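Narside bench notebook, two-arm work
Friday, October, started writing at 3:40 in the afternoon

I meant to write this up on the day I ran the first comparison, and then the cutting script ate the rest of the week, so what follows is partly notes and partly me remembering. Rosaire, if you get here before I've found you at the kettle, the short version is that trimming the pauses out of the demonstrations helps, but the way we were trimming them on Plirkinach was throwing away pauses we needed. I think I have a better rule now. I'd love it if you tried to break it.

Background for anyone picking this up later. The demonstrations are all teleoperated, both arms, and people driving the arms stop a lot. They stop to look, they stop to think about which hand goes next, they stop to scratch their noses (me, constantly). A policy trained on all of that learns to stop too, and once it has stopped it sees a picture in which the demonstrator was also standing still, so it goes on standing still, quite contentedly, until someone hits the button. We have all watched it happen and said encouraging things to it.

The old fix, the one inherited from Plirkinach, was a speed threshold. Take the joint velocities of both arms, and wherever the whole lot falls under the threshold for long enough, cut. Simple, quick, and on the small-object tasks it did us proud. I have no wish to be rude about it!

Where it went wrong is with the bulky pieces. With a big light thing between two grippers there are moments when both arms are nearly still and yet plenty is going on. The piece is swinging, or sliding down against a finger, or settling back on its feet, and the person driving is waiting for it to finish. That wait is part of the skill. Cut it out and the policy learns that the next motion begins immediately after contact, and off it goes with the piece still rocking. I had put the clumsiness down to grip force for an embarrassingly long time and spent most of a morning adjusting closing force limits, which did nothing whatever except make the grippers look hesitant.

So the new rule, which I've been calling the Trurumus cut after the old sorting script I stole the bones of it from. A stretch only counts as idle if the arms are slow AND the head camera view outside the arms is also not changing. I mask the arms with the kinematic model, take the difference between neighboring images in whatever is left over, and ask whether it stays quiet. If the arms are slow and the rest is quiet, cut. If the arms are slow and the rest is busy, keep every bit of it. If the arms are moving, I don't ask any questions.

Two wrinkles I want written down before I forget them.

First, the masks need padding. The kinematic mask lags a little behind the real arm, and a sliver of silver forearm peeking out past the mask edge looks very much like an object moving. With no padding at all the rule kept nearly everything, and for a happy quarter of an hour I thought our demonstrators were simply brisk people. I grow the mask until the slivers disappear. The cables are a separate nuisance. They aren't in the kinematic model, and they sway for a while after the arm has stopped, so a hanging loop can keep a perfectly dull pause alive in the data. For now I cover each cable with a fat fixed region hung off the wrist, which is crude and which I'm a bit ashamed of, but it works well enough for this batch.

Second, the quiet test needs a bit of memory. A single quiet difference means very little, especially at the top of a swing where the piece hangs motionless before coming back. I ask for 4 quiet differences in a row before I'll believe it. I tried shorter and the rule started snipping the tops off the swings. I tried longer and it became so forgiving that it was hardly cutting at all. Four is a judgment from looking at clips with my chin in my hand, so please treat it that way.

Data. The batch is 351 demonstrations with the bulky pieces, everything recorded since we moved the mat, and I held back 33 before doing anything else, chosen by the shuffle and not by me. I then trained the same policy three ways: on the untrimmed set, on the speed-only cut, and on the Trurumus cut. Same network, same schedule, same seed list. The held-back ones I used for checking the cuts by eye, and I went through every one of them with the sound of the compressor for company.

What I saw by eye first. On the held-back set the speed-only cut removed a settling wait in a good many of the demonstrations, mostly straight after the piece is set down or turned over. The new cut left those waits in place apart from 4 demonstrations, and in all of those the piece was moving behind one of the forearms, which is to say inside the mask, where my rule can't see it. I can't think of a neat way round that from a single view. The wrist cameras might rescue it, but then we're asking a moving camera whether the world has moved, and I'd want to sit down with a cup of something before starting on that. 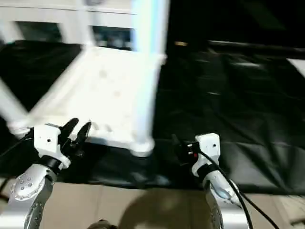
Then the policies themselves. The untrimmed one still freezes, as expected, mostly with the fingers open and close to the piece, having arrived at the spot where everybody pauses to think. The speed-only one hardly ever freezes, but it is impatient in just the way I described, and it will happily reach again while the piece is still on the move. The one trained on the new cut freezes a little more often than the speed-only one, I won't pretend otherwise, and when it does it usually gets itself going again. What pleased me is that it waits. It lets go, it holds off, and then the next reach begins when the piece has come to rest. I watched it do that several times over before I let myself write it down.

I'm deliberately not putting success rates here. The scoring sheet changed halfway through the runs (my doing) and I'd sooner rescore the lot from the recordings than have a wrong figure copied into a slide and following us about for a year. The ordering of the three policies is the same under either sheet. That much I'm comfortable with.

A thing I want to look at and haven't. Blurred views. When the piece moves quickly it smears right across the head view, and a smeared white panel against the black mat gives an enormous difference score, far more than I need. That's harmless for the rule. The trouble comes with slow drift, where the edges stay crisp and the score sits barely above the noise. I would like a score that cares less about brightness and more about edges having gone somewhere. Žukauskas has an optical flow routine in the shared folder that may do it, with the usual warning that it was written for a different camera and is commented entirely in abbreviations.

Also, the mat. It has soft creases with long shiny streaks, and the streaks shift when anything large passes between them and the light. I had one stretch that was kept purely on the strength of a crease glinting. Smoothing the mat down before each session would help a little, so could whoever is on first please give it a pull at the corners.

To do, in no special order:
Rescore all three policies on the new sheet.
Try Žukauskas's flow routine on the held-back set only.
Replace the fixed cable regions with something less embarrassing.
Ask Rosaire whether the old Plirkinach data is worth recutting or whether we leave it in peace.
Put the closing force limits back where they were, which I keep forgetting.

The cut script is in the Narside folder next to the old one. The old one still runs and I haven't touched it. If you want to see what the new rule keeps and throws away, turn on the strip view, which draws the arm speed on top and the quiet score underneath, and you can scroll along it with the clip playing. It's slow on the long demonstrations. I usually start it and go and rinse my mug.

Comments

Rosaire Simard
Lovely, thank you for writing it all out. My worry is the mask covering the piece during a two-handed carry, when the arms are slow for a long stretch and most of the piece is behind them. Have you checked carries separately from set-downs? On Plirkinach I'd leave the small-object data alone and recut only the tray task.

reply from the author
I haven't split them out and I should. My guess is that enough of the piece sticks out either side to save us, but it's only a guess. Tray task noted, I'd forgotten it existed!

guest, upstairs bench
Would the gripper currents tell you anything when the piece is hidden? A swinging load ought to show up there a bit even with the joints still.

reply from the author
Ooh. We do log them. They're noisy near zero, but I'll plot the currents for the four bad ones and put the plots in the folder.

Rosaire Simard
Force limits are back to the old values, I did it on my way past.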